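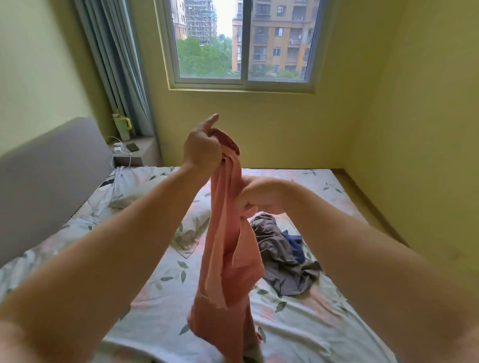
Photo: Edgardo Navarro, 2023-10-10

The Hirside rules are a set of working practices for recording household tasks used to train robots. They cover chores done by hand, such as picking up and folding clothes on a bed, filmed from head height. The first version was issued by Stemum in May and had seven sections. Bajpai adopted it later with small changes.

Under the rules, both hands should stay in view while a garment is being handled. A shirt is lifted with two hands before it is laid out, and one item is worked on at a time. Other clothes may remain on the bed. Rooms are recorded as people live in them, so phones, cables and cups are left where they are, but names, letters and screens showing messages must be put away first.

Each recording gets a short written label giving the task and the type of item. A second person checks the label against the video. In the first review, 1144 of nearly 2000 recordings passed without correction. Most of the others had labels that started too early or ended too late.

The rules do not cover kitchens, which have a separate text called Jimarari.

Categories: Robot learning | Data collection standards | Household robots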